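Thursday, July 26, 2018

Slow start. Glenys had the room until ten and the leader arm was still in her bag, so I swept the table and checked the clips on the side panels. One on the right had worked itself loose again. Pushed it back.

The task this week is toast. Left slot, lift the slice, put it on the black plate, let go. I drive the leader arm by hand and the yellow one copies me. Ivan wants the toaster at a different angle every few runs so that the policy doesn't just learn one spot. I set it crooked and began.

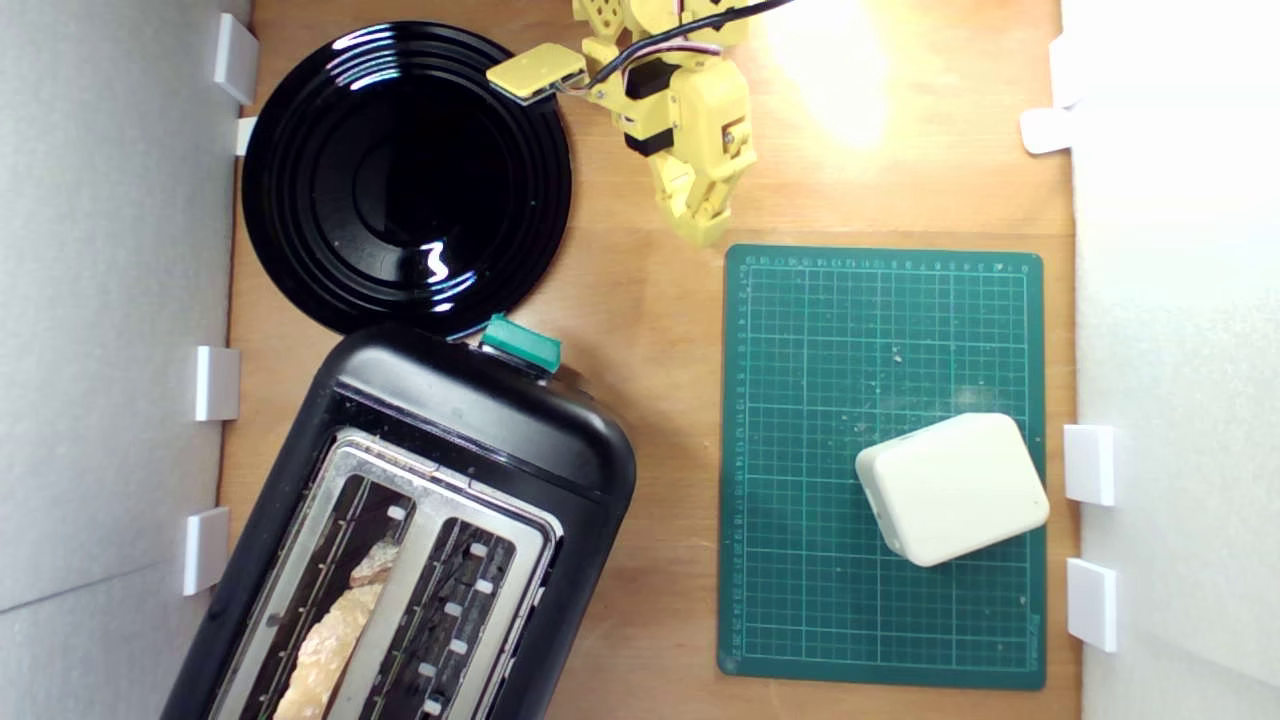 I did 39 runs before lunch and threw out 11. Most of the bad ones were my own fault. I come in too fast over the slot and then wait, and Yanling says the waiting gets learned along with everything else. She would like me to keep moving even when I'm unsure. I tried counting under my breath and that helped some.

My wrist is sore. The leader's grip was made for a bigger hand than mine. Yeshi said she would print a smaller one, but the printer is tied up with the Danwood parts until next week.

In the afternoon I went over to the gripper view. It's harder to judge depth from there and I had to look up at the table twice to be sure where I was. Crumbs all over the mat by then. I left them, as Ivan says a clean mat all the time is no use to us.

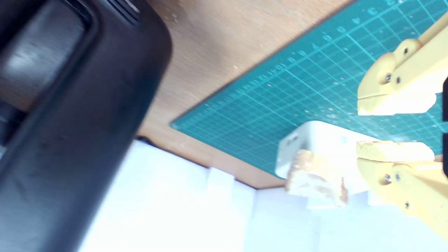 View from the gripper side, pads open.

Ivan's target is 2000 good runs by November. I don't see it with one arm and one driver. I'll bring it up with him tomorrow, and ask again about the second leader.

Home by seven. Rice and eggs. No toast.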